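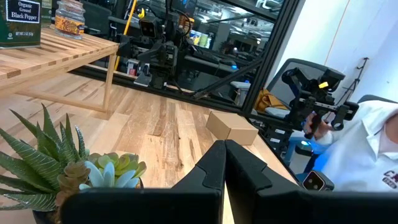
Erkotbridge FAQ: the grasp planner, and why it does that

What is Erkotbridge?
The software layer between your cameras and your arms. It guesses where things are, plans a grip and tells the motors. Two of those three are easy.

Why does your test set look like a spice rack?
Jars and tins are cheap, come in awkward shapes and have labels our detector can read on a good day. Ground pepper also sits very still. 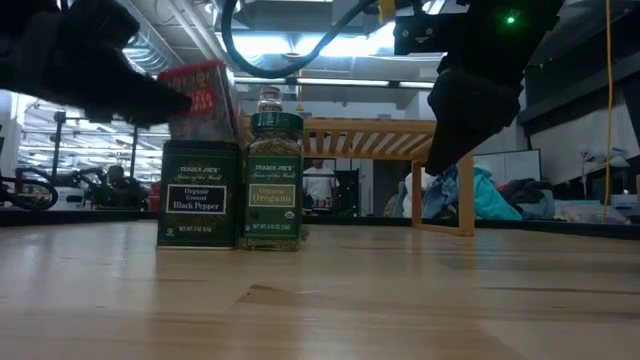 Glass is the usual complaint. Depth readings go strange on clear jars, so turn on the glass_fill option before you write to us.

Can I run two arms?
Yes. Give each its own planner and let the Sendau scheduler settle arguments. It checks for collisions 80 times a second - please don't lower that. 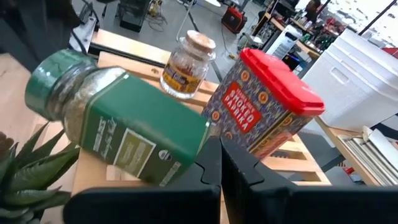 Answers by Isla Ormsby, Erkotbridge support
Updated 12 August 2020

My jar is tilted and the planner refuses it. Bug?
Ticket 3935, and no. The default assumes everything stands upright, an optimistic view of kitchens. Set allow_tilt to true.

When is the next release?
November. Brândușa Lazăr owns the schedule, and she has stopped answering this one.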